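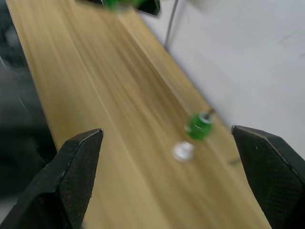 Chapter 4
The Friend in the Middle

I moved to Woswood at 29 knowing one person, and she left in June. So when I tell you that most friendships start because some third person got two others into the same kitchen, I'm speaking as someone who spent a whole winter without a third person (or, come to think of it, a second).

In Chapter 3 we looked at pairs. Now we add one more, and things get messy fast! Sociologists call a group of three a triad, and the word will follow you through the rest of this book, so you may as well make peace with it.

Take my own case. I eventually met Faustine Rey at a choir I was much too shy for, and she introduced me to Gaëtan Bailly, who repaired accordions and never returned a phone call. For a year I saw Gaëtan only when Faustine was there. Then she got busy, and he and I had to decide if we were friends or just two people who both liked Faustine. We had one very stiff lunch. The second was better.
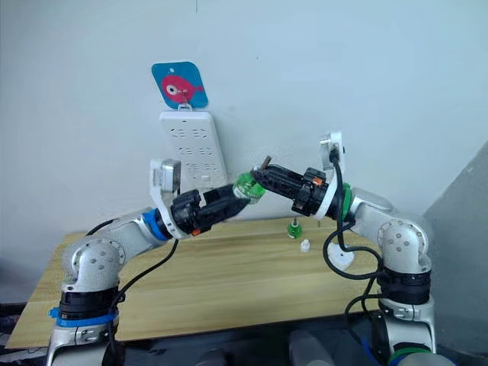
What I didn't see then was how much work she'd been doing. She remembered his birthday for me. She told him my jokes ahead of time, so he was ready for them. When the two of us quarreled over a borrowed ladder, she carried messages back and forth for three weeks, and I'm still a bit embarrassed by that.

Keep her in mind when you get to section 4.2, on brokers, and again in 4.5, where we ask what happens to everyone else when the broker gets tired.

Before you read on, write down your five closest friends and who introduced you to each one. Leave a blank if you can't remember. I had two blanks the first time I tried it, and one of them was my husband.

4.1 A Town of Introductions

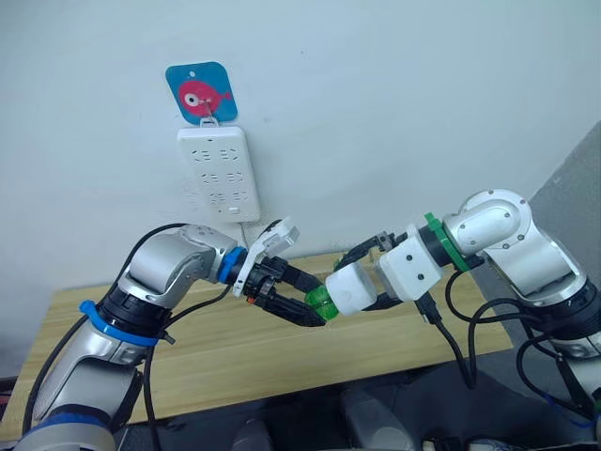
PLIRARIA, June

The town has 3,083 people and one café, Gaillard, where I sat for most of a month asking strangers how they'd met their friends. The first woman I spoke to answered by calling her cousin over, and the cousin brought a neighbor. By noon I had 20 names in my notebook and a cold coffee, and I still hadn't gotten through my first question.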